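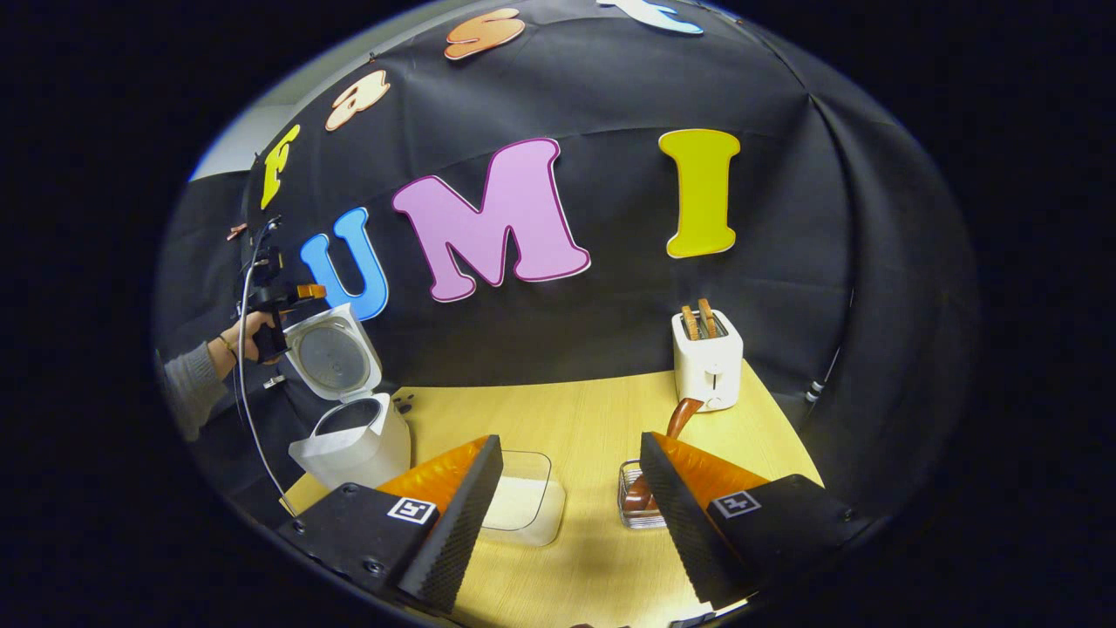 Progress report, second period: Breakfast Corner and Letter Wall

To: Grerville Small Grants Office
From: the Femunham Community Kitchen
Period covered: February to May

1. Summary

In this period we built the first table of the Breakfast Corner, we hung the black cloth behind it, and we started to test the morning menu. The work is mostly on plan. Two items are late, and we explain them in section 5. From the grant we have spent 304 on this part of the project, and we ask you to read this number together with the list in section 4.

2. The backdrop and the letters

In the first report we wrote that the wall behind the table was in poor condition and that we wanted to cover it in a simple way. We chose black fabric. It hangs in loose folds and goes around both sides of the table, so a person who stands in front sees mostly the cloth and the food. At the upper left there is still a strip of white wall which the cloth does not reach. We had planned to sew on one more piece, but we did not do it yet. A small brown clip holds the fabric on that side. The clip is good enough for now, but we would like a rail, as we proposed in the first plan.

The letters are cut from foam and pinned to the cloth. The three big ones in the middle say UMI, in blue, pink and yellow-green. The smaller ones go in a curve over them and say "fast". Several visitors asked us to keep the bright colors, and we agree with them, because the corner has not much light in the early morning and the letters are easy to find from the door. The pins leave small holes in the fabric. We ask the helpers to use the same holes when a letter must go up again.

One problem with the curve is that the last letter stands very high. For shorter children it is difficult to see. We will lower the complete row by the width of one hand when the rail comes.

3. The table and the equipment

The tabletop is light wood. We compared it with a darker one from Jirska, and we preferred the light one, as crumbs are removed from it with one cloth and it does not show scratches so fast.

The toaster is white and has two slots. It stands at the back on the right side, with the lever to the front, so that the person who serves can reach it without going behind the table. We tested sliced bread in it many times. Our aim is golden brown slices with the edges a little darker, and most people who tried the toast liked it this way. For a family of four the two slots are slow. We do not ask for a larger toaster in this period, but we want to mention it now.

The clear plastic container stands in the middle of the table. It is rectangular, and we bought it for keeping the cut bread. After the morning service it is washed and put back. The small glass dish with the ridged edge is for the single portions. It is a pretty dish, but it is too short for long items. When something shaped like a sausage is put in it, one end stays inside and the other end stands up in the air. For this reason we will look for a longer dish, and the glass one can be used for jam.

4. Spending in this period

Fabric, clips and pins: 60
Foam and cutting of the letters: 44
Tabletop and legs (from Economou, with delivery): 200
Total: 304

The toaster, the container and the glass dish were given to us and are not in the list. All receipts are kept in the kitchen office, and we can send copies.

5. What is late

The rail for the cloth is not ordered. The first offer we received was 100 and this was more than we had planned, so we asked Economou for a second one. We are still waiting for the answer.

The second table is also late. We wanted to have both tables in April. The legs for the second one came in the wrong height and were sent back. We think we can put it together in June.

6. Next steps

- Order the rail and close the white strip on the left side.
- Lower the row of small letters.
- Replace the short dish.
- Put together the second table and place it next to the first one.
- Write the menu on a card which can stand on the table. Until now we tell it to each guest by voice, and this takes time when there is a line.

7. Request

We ask for your permission to move 100 from the budget line "Printing" to the line "Furniture", so we can pay the rail if the second offer is not lower. The total of the grant does not change. If you agree, a short written answer is enough for us, and we will include it with the papers of the final report.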